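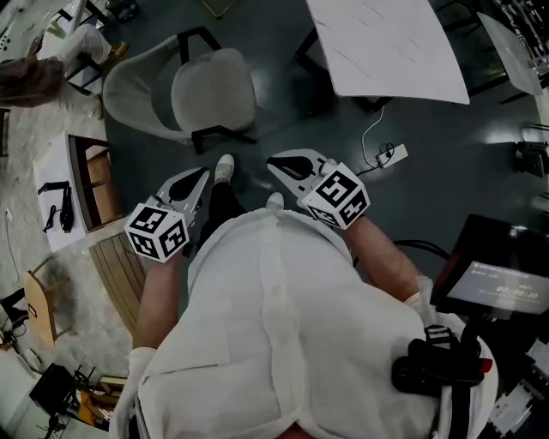
**Hand-held grippers keep losing tracking when they come close together**

Asked by cumona_lab, 5/24/20

I help with a student project at our college. We collect demonstrations with two hand-held grippers, each with a marker cube near the hand, and train a small policy on the recordings afterwards. There are four students and they take turns wearing the kit.

Single-hand tasks are fine. The trouble is two-handed work. When the jaws come towards each other, for instance to pass a block across, the pose of one gripper jumps or drops out for part of the take. It is nearly always the right one. Last night's batch was 100 takes and we had to throw away 14 of them for this.

What we have tried:

- recalibrating the head camera, twice
- reprinting the markers on matt paper
- turning the room lights up
- asking people to slow down

Slowing down helped a bit but the takes became too long. The tracking software is the Prarkley build the college gave us and I can't change much apart from the config file. Is this a marker problem or a software one?

---

**Answer 1** (accepted)

Check the IDs first. If you printed both cubes from the same sheet, some faces may share an ID, and the tracker will swap one cube for the other once they are near each other. Every face on both cubes needs its own number. We had this in February with a pair of cubes that had been made on different days by different people, and the log looked just like what you describe.

If the IDs are all different, look at how many faces the camera gets at the moment of the dropout. One face seen at a slant gives a poor pose and it can flip between two solutions. Two faces is much better. Have the student hold the grippers a little lower and turn the wrists outwards until two faces show on each cube, then record a pass of the block and compare.

Also look in the config for the maximum jump setting. Ours is in millimetres and was set to 900, so it was letting nearly everything through. We brought it down in steps until the flips were rejected and normal movement wasn't.

Don't delete the 14 takes yet. If the gaps are short you can fill them in from the frames on either side.

*Celina Urbańczyk*

> **cumona_lab:** Two faces had the same ID on left and right. I have reprinted one cube and will run it again with the students on their next session. The jump setting is called something else in ours but I found it.

> **Celina Urbańczyk:** Good. Measure the new cube as well. If the printed squares came out smaller than the config says, the distance will be wrong the whole way through and you won't get any dropouts to warn you.

---

**Answer 2**

Could be sleeves. Ours were loose and kept covering the cube on whichever arm was crossing over. Elastic bands at the wrist sorted it. Check the video for the bad takes before you change any settings.

---

**Answer 3**

We use the Arner tracker and never had this, so maybe switch? It does need a faster computer. Zieliński on here wrote a long post comparing the two, with a test set of 2,293 recordings, but I can't find the link now.

> **cumona_lab:** We can't switch this term, but if you do find the post please put it here.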